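Chapter 7
Asylum Processing and Numerical Limits

7.1 Two systems of admission

A state that receives people at its land border usually runs two legal systems side by side. The first is immigration law proper, under which an officer decides whether a person may enter, must leave, or may stay while a claim is heard. The second is emergency power – public health, public order – under which entry may be refused without a hearing. This chapter deals with the first.

The border district of Yaman serves as the running case. Its office at Brisix has 32 interview officers and a ceiling of 2,000 open claims. In January the office held 3,225. Claims above the ceiling are not void; they wait without a file number, and the time limit for a decision does not run until one is issued.

Section 7.2 sets out how a ceiling is fixed and who may change it. Section 7.3 turns to review by the courts.
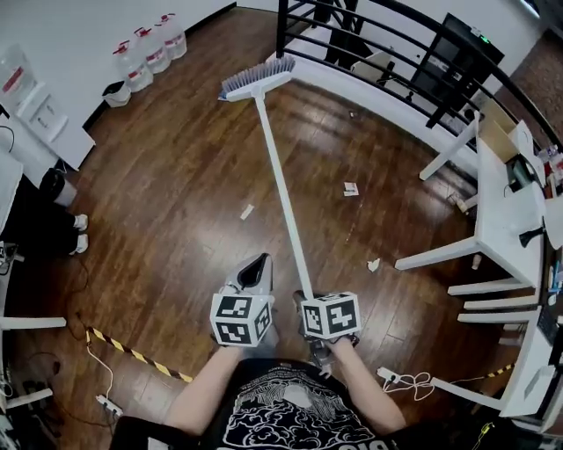 Doğukan Karakaya objects that a ceiling of this kind limits only the paperwork, and that the delay before a file number is issued should count toward the legal time limit. The Yaman court took the opposite view in the 129 cases joined for hearing. Its reasoning is examined in Section 7.3.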